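4.2 Recall of reported near-death experiences

Participants were recruited through the cardiac rehabilitation programme at Nalby and two smaller clinics at Temon and Bondness. Of the 800 patients approached, 431 returned the first questionnaire and 379 completed the follow-up interview in August. Respondents who described an experience during loss of consciousness were asked to give an unprompted account before any scale was administered, so that the wording of the items would not colour the narrative.

The most frequent element was a sense of calm, followed by the impression of having left the body. Encounters with deceased relatives were reported less often than the popular literature would suggest, and eight respondents described distress severe enough that they had not previously spoken of the event. Kovács (personal communication) has observed a similar reluctance among patients interviewed in hospital.

Accounts were coded independently by two raters using the Tosh inventory. Disagreements centred on whether a remembered brightness should be classed as perceptual or metaphorical, and these were resolved by returning to the audio recording.
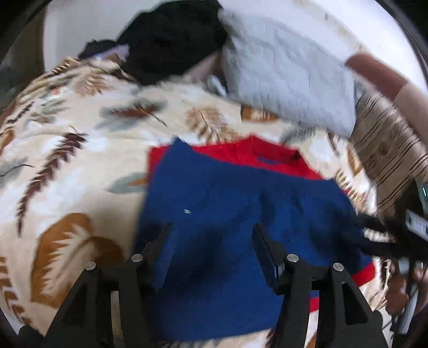

Figure 3. Blue knitted garment on a feather-print bedspread.

The stability of the accounts between questionnaire and interview was high for central elements and lower for duration and sequence. We make no claim as to the origin of the experiences. Memory for a period of impaired consciousness may be assembled during recovery, and the present design cannot separate this possibility from recall of the event itself.

Comments (2)

M. Tran
Were sedated patients analysed separately? I couldn't find it in the methods.

Béla Kovács
The reluctance I mentioned was strongest in the first weeks after discharge. I would be glad to see the interview schedule.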